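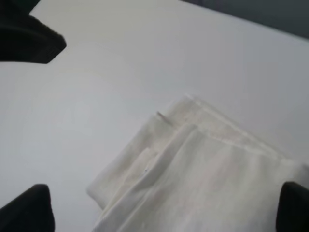
Vol.17

布たたみのデータ集め、まだ続いてます。前回の続きから。長いので興味のある人だけどうぞ。

先に今の数字だけ。採用にしたのが332本。目標は900本。この900という数字の根拠を誰に聞いても「前のタスクがそのくらいだったから」しか返ってこない。前のタスクは箱にブロックを入れるやつです。布とブロックが同じ本数で足りると思う根拠がどこにあるのか、私にはまだわからない。

で、計画書には「最初の200本で傾向を見る」と書いてあった。200本は先月過ぎました。傾向を見る会は開かれてません。本数のグラフだけが毎朝きれいに右上がりになっている。

グラフが右上がりなのは当たり前で、足してるだけだから。減る軸がない。

やってることは単純です。白っぽい布を白っぽい台に置く。操縦して、つまんで、持ち上げて、たたむ。それを記録する。終わったら布を崩して最初から。午前中はだいたいこれ。

白い布に白い台という組み合わせについては最初から文句を言ってます。手首カメラの映像だと、縁縫いの線と折り目の影くらいしか手がかりがない。人間の目でも境目を探すのに一拍かかる。

返事は「難しい条件で集めたほうが頑健になる」。これ、便利な言葉なんですよね。条件が悪いときに何でもこれで通る。頑健になったかどうかを測る試験を先に作ってから言ってほしい。

じゃあ色つきの台でも少し集めて比べましょうと提案したら「分布が混ざるから次のフェーズで」。難しい条件は歓迎で、比較は次のフェーズ。へえ。

分布の話をするなら、混ざって困るのはむしろ操縦する側の癖だと思ってる。私は角の手前で一度止まる癖がある。別の人は止まらずに斜めから入る。どちらも成功。どちらも同じラベル。学習する側から見たら、同じ景色で答えが二つある。

その二つの平均をとると、角の少し横の何もないところをつまみに行く手ができあがる。ブロックのときにさんざん見たはずなのに、布になると皆きれいに忘れている。

「最近の手法は多峰でも大丈夫」と言われるのも知ってる。論文の図では大丈夫です。うちの332本で大丈夫かどうかは、うちで回してみないとわからない。まだ一度も回してないので、わかりようがない。

収録の管理に使ってるのはDraleroというツール。画面は見やすいです。そこは認める。ただ「品質スコア」という欄があって、これが何を見てるのか説明書のどこにもない。

先週、わざとひどい収録を一本混ぜてみた。布をつまんだまま三回くらい往復して、結局置いただけ。たたんでない。スコアは緑でした。

逆に、我ながらうまくいったと思った一本が黄色。動きが短すぎるからかもしれないし、違うかもしれない。中が見えないスコアで選別を自動化する話が進んでいて、私は今のところ反対してます。一人で。
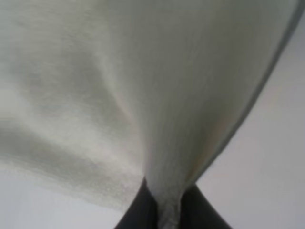 つまむ位置の話をもう少し。布の場合、同じ場所をつまんだつもりでも、持ち上げたあとの垂れ方が毎回違う。指先が一センチずれるだけで、垂れる側と張る側が入れ替わったりする。

だから「つまむのに成功」で一区切りにして数えるのは危ない。成功の中に、そのあと楽な成功と、そのあと詰む成功がある。ラベルは一種類。ここを分けましょうという話を二回出して、二回とも「アノテーションの工数が」で終わった。

工数と言うなら、あとで全部見直すほうがよほど高いんですけどね。

力の値が取れていないのも気になってる。指の開き幅は記録してる。でも布だと、薄いところを一枚つまんでも、二枚つまんでも、開き幅の差がほとんど出ない。記録の上ではほぼ同じ数字。たたむ結果はまるで違う。

映像から枚数がわかるかというと、閉じた瞬間には肝心のところが指の間に入ってしまう。持ち上げてからの形で推測するしかない。それを学習に任せると言うなら、せめて一枚と二枚の両方が十分に入っているか数えてからにしたい。

数えてみようとしたら、自分の収録ですら、あとから見て判断できないのが結構あった。やった本人がわからないものを、どうやって。

あと失敗例の扱い。今の手順だと、落としたら収録を破棄して最初からになってる。つまり学習データの中の世界では、布は一度も落ちない。

本番では落ちます。落ちたあとどうするかを一本も見せてないのに、落ちたら拾い直してくれると期待してる人がいる。どこで覚えるんだろう。

これについては、こっそりでもなく堂々と、落としたところから立て直すまでをそのまま残す収録を始めました。タグは「recovery」。今のところ却下されてはいない。読まれていないだけの可能性もある。

外から買えばいいという話も定期的に出る。Codicoの布データのサンプルをもらったので中身を見た。本数は多い。ただ、見た範囲では開始時の布の置き方がどれもそっくりで、きれいに広げた状態から始まる。

家の布がきれいに広がって待っていてくれたことなんて、私の人生で一度もない。

同じサンプルを見た別チームは「質が高い」と評価してました。成功率の欄だけを見るとそうなる。簡単な問題だけの答案を集めたら平均点は上がる。

Te Moanaの現場のほうは逆のやり方で、毎回布をくしゃっと落としてから始めるらしい。こっちのほうがまだ信用できる気がしてる。ただし向こうはカメラの高さが収録ごとに違うという噂で、それはそれで別の地獄。実物を見ていないので断定はしません。

うちの初期配置も偉そうなことは言えない。「ランダムに崩す」と手順書にあるけど、人の手でやるランダムは全然ランダムじゃない。私が崩すと、だいたい右寄りになる。右利きなので。

試しに自分の分だけ、開始時の布の中心を地図に打ってみたら、左上がほぼ空白だった。これは図にして共有した。スタンプが二個ついた。手順書は変わってない。

仕方ないので、今は紙にマス目を書いて、サイコロを振って置き場所を決めてます。地味に時間がかかる。本数のグラフの伸びが鈍った、と朝会で言われた。そうでしょうね。
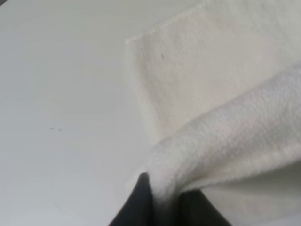
折り重ねた布の端を、指で寄せてつまんだところ

これを上から押しつけて折り目をつける動作に入れるか、一度離してつまみ直すかで、うちの中でも流儀が割れてる。私はつまみ直す派。でも正しいからではなく、そのほうがあとで見返したときに区切りがわかるから。

学習する側にとってどっちがいいかは知らない。知ってる人がいるなら、データを見せてほしい。感想は足りてます。

もう一つ、小さい話。布や台に点みたいなごみがあると、手首カメラだとわりと目につく。平らで白い面ばかりの映像だから、そこだけコントラストがある。

ごみの位置がたまたまつまむ位置の目印になっていたら嫌だなと思ってる。考えすぎと言われた。でもブロックのとき、台の傷を目印に覚えていた件があったじゃないですか。台を替えた瞬間に全滅したやつ。あれも最初は考えすぎと言われた。

なので検証用の布は別に用意して、収録には絶対に使わないことにした。袋に「検証用 さわるな」と書いて棚に入れてある。すでに一度さわられている。

Murklowのデモ動画についても何人かに聞かれたので書いておく。布を次々たたむあれ。よくできてると思います。ただ、布が一種類で、カットが多くて、失敗が一回も映らない。あれを見て「もう解けた問題」と言うのは早い。

何回やって何回成功したのかが一行書いてあれば、それだけでだいぶ見る目が変わるのに。うちも外に出すときは書くつもりです。書かせてもらえるかは別として。

次にやりたいこと。900本を待たずに、今の332本で一度学習を回す。ひどい結果でいい。どこがひどいかで、次に何を集めるかが決まる。

これを言うと「まだ早い」と返ってくる。ではいつなら早くないのかと聞くと「900本」。最初に戻る。

とりあえず計算機の空きを夜中に借りられることになったので、勝手にではなく、ちゃんと申請を出して回します。申請書の目的欄には「傾向を見る」と書いた。計画書にそう書いてあるので、誰も反対できないはず。

結果が出たらまたここに。悪い結果のときほど詳しく書きます。良い結果だったら、まず評価の側を疑うところから始めるので少し時間をください。

コメント(5)

・開始位置の偏り、うちも調べたら左下がすっかすかでした。サイコロ方式まねします。マス目は何センチ角でやってますか?

・↑ 投稿者です。五センチです。細かくすると置くのが面倒になって、結局みんな守らなくなるので。

・失敗からの立て直しを残すのは賛成だけど、落とすところまで一緒に学習して、落とすのが上手になりませんか。うちはそこを切って使ってます。

・↑ 投稿者です。それは心配してます。落とした時刻に印はつけてあるので、切った版と切らない版の両方で回す予定。差が出なかったらそれも書きます。

・文句が多いわりに毎日ちゃんと収録してるの好きです。Vol.18待ってます。

お問い合わせ | 利用規約 | プライバシー | © 布とグリッパの記録 | ページの先頭へ戻る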